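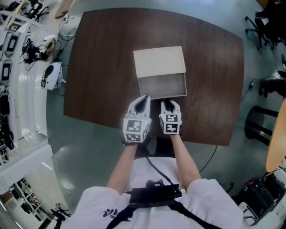

Photo credit: Grastent

Grastent Releases Revised Shipping Carton Specification for Small Parcel Customers

ZORNAMARI — Grastent, a maker of corrugated packaging for small and mid-size shippers, has released a revised specification for its Nallel line of one-piece mailing cartons. The revision changes the board grade, the position of the lid score and the printed handling marks. It takes effect with orders placed in March.

The Nallel line was introduced as a low-volume alternative to custom die-cut packaging. Each carton ships flat and is folded by the customer without tape on the inner walls. Under the earlier specification, the lid score ran directly over the rear wall panel. Customers packing at high humidity reported that lids folded back past the vertical tended to pull the outer liner away from the flute at the corners. The damage was cosmetic in most cases, but it reduced stacking strength where cartons were opened for inspection and closed again.

The revised score has been moved 4 millimeters toward the lid panel and is now made in two passes. The first pass crushes the flute along the fold line. The second sets the hinge at a shallower depth, which leaves the outer liner intact. Side tabs have been lengthened to match, and the front tuck flap keeps its earlier dimensions so that customers using preprinted inserts or closure labels will not need to change them.

"The hinge was the weak point, and most of the claims we looked at came back to it," said Nusrat Uddin, who manages product engineering at Grastent. "We tried a heavier liner first. It held up better at the corners but it was harder to fold by hand and it added weight to every parcel. Moving the score did more for less material."

Cartons made to the new specification were conditioned at standard temperature and humidity before testing, then opened and closed through repeated cycles and loaded in compression. A production run of 1,000 cartons was used for the evaluation, drawn from both converting lines at the Zornamari plant. Compression results after cycling were 18 percent higher than those for cartons with the earlier score. Results for cartons that had been folded once and never reopened showed no meaningful change, as expected.

Board for the revised cartons is supplied by Singhal, which has provided liner and medium to Grastent under an existing agreement. The new grade uses a higher share of recycled fiber in the medium. The outer liner is unbleached. A white-faced liner remains available on request, with a longer lead time.

Four sizes are covered by the revision. Internal dimensions are the same as before, and existing item numbers will be kept with a suffix added to mark the new version. Customers who store cartons by item number should note that old and new stock can be packed together but should not be mixed within a single pallet layer. The lengthened tabs change the flat profile slightly, and mixed layers may shift under stretch wrap.

Printed marks have also been changed. The fold sequence, formerly shown on a separate sheet in each bundle, is now printed on the inside of the bottom panel in water-based ink. The recycling mark and the maker's certificate have been moved to the same panel. The outside of the carton is left blank except where a customer has ordered printing.

"Most of our customers fold these by hand at a bench, a few dozen at a time," said Seema Tiwari, director of customer accounts. "They asked for instructions that stay with the carton and for a lid that stays open while they pack. Those two requests account for a good part of this revision."

Prices for the Nallel line are unchanged for the current contract period. Orders already confirmed will be filled from remaining stock of the earlier version unless the customer asks for the revised carton in writing. Where a customer holds an approved sample, Grastent will send a replacement sample and a drawing for sign-off before the first shipment.

Shippers that run their own drop or vibration tests are advised to repeat them with the revised carton. Grastent can supply unprinted blanks for this purpose in bundles of 25 or full pallets — freight is charged at cost. Test reports from the Zornamari evaluation are available to current account holders and include conditioning records, load curves and corner inspection notes.

A similar change to the company's two-piece cartons is under review. Those products use a separate lid with no hinge, so the work there is limited to the board grade and the printed marks.

About Grastent

Grastent designs and converts corrugated cartons, inserts and partitions for parcel shippers, parts distributors and mail-order firms. Its converting plant and sample room are located in Zornamari.

Requests for drawings, samples and test reports should be sent to the customer accounts office, attention Seema Tiwari. Technical questions on board grade and scoring are handled by product engineering.

###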